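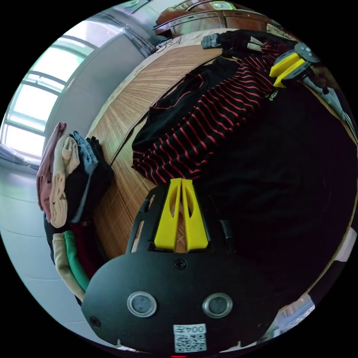
How do you fold a whole basket of clothes without a table? On a bed, with the finished piles kept to one side and the clothes still waiting kept to the other.

I fold on the bed since many years, and I like it more than any table. The height is not perfect for the back, but there is a lot of space, and if a sleeve falls it falls on something clean. My older gallery from November, about the kitchen shelves, is still on the site for those who asked.

A black garment with thin red stripes is spread out in the middle of the bed, beside a large dark one. The folded clothes are along the side of the mat.

Some notes about this bedroom and how I work in it.

The mat
In our summer there is no sheet on the bed, only a mat of bamboo or straw. My family had such mats before I was born, and the first one my grandmother bought was in 1940, as she always told us. It is cool for sleeping and very practical for folding. The cloth slides a little on the slats, so I can turn a shirt around without lifting it. On a cotton sheet everything sticks and I must pull. Before I begin, I wipe the mat with a cloth that is almost dry, and I wait until it is fully dry again. When the hot season ends, the mat is rolled and it goes behind the wardrobe.

Two piles
I make more than one pile on purpose. One tall pile looks nice for a minute, then somebody sits down on the bed and it falls. Today there is pink, beige, light denim blue and black in one, and cream, green and dark red in the other. I do not sort by color, it came like this. I sort by drawer: what belongs together in the drawer goes together on the bed, and then I carry each pile only once. My limit is 12 pieces for a pile, but thick clothes need a smaller number.

Dark clothes
The dark ones I leave for the end. They show every small thread and every hair, so I like to look at them slowly, near the window if possible. A brush with short hairs works well. I bought mine from Bravden and it cost little, and after 6 years it still has all its hairs. If you have only sticky tape, this is also good, but please do not press it over a printed logo.

Striped clothes
Stripes are helpful for a person who folds badly, and I was this person for a long time. With a plain shirt you have to guess where is the middle. With stripes you can put one line on top of the same line, left side over right side, and the fold is straight without measuring. I spread the piece flat first, I smooth it with the open hand from the center to the outside, and only then I fold. If the lines do not meet, I open it and begin again - it takes ten seconds.

The window
The daylight is strong on this side of the house and I plan the folding for when I have it. With the lamp in the evening I mix dark blue and black all the time. The floor has gray tiles, easy to sweep when the lint comes down, and I do it after the last pile is gone.

The head of the bed
The headboard is dark brown wood with metal trim. White cables are lying near it, in a tangle, and I want to put them in a box from Kudard that I have ready in the hall. Small clothes also like to travel to this end of the bed. When I think that I am finished, I always look there one more time before I close the drawers.

A reader with the name Mạc on the guest page asked if it is better to roll the clothes. For a suitcase I roll, for the drawer I fold. In a drawer the rolled shirts open themselves after some days, at least in mine, which is wide and not deep. For a narrow drawer maybe it is different - write me if you have tried it.

Visits to this gallery until now: 1288. Thank you for looking, and for the kind messages.

Page updated 2024-08-02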